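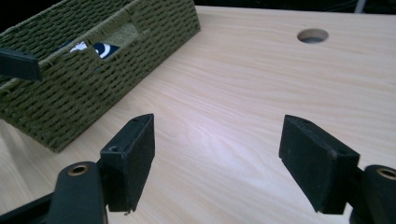
7. Adding space to a data volume

Follow these steps to make a data volume larger on a Vetard storage server. The system volume is covered in section 8.

1. Sign in to the Prevon console as an administrator.
2. Open Storage, then Volumes, and select the volume.
3. Check that the last backup finished without errors. If it did not, run a new one and wait for it.
4. Delete any snapshots older than 2 days.

Caution: Do not resize a volume while a snapshot is being removed. The volume may go offline.

5. Click Resize and type the new size in GB. To grow a 113 GB volume to 300 GB, type 300. The box takes whole numbers only.
6. Click Apply. Leave the browser window open until the status changes to Ready. 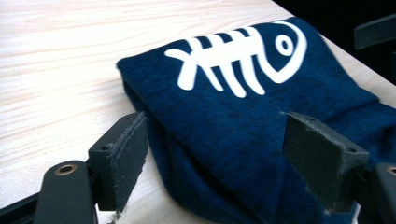
Navy blue knit fabric with a white fish-skeleton graphic

7. On each Windows guest, open Disk Management, right-click the partition and choose Extend Volume.

Note: If Extend Volume is greyed out, a recovery partition is probably sitting between the data partition and the free space. See "Moving a recovery partition" in the appendix.

8. Restart the backup schedule and check that the new size appears in the job list.

Volumes can't be made smaller from the console.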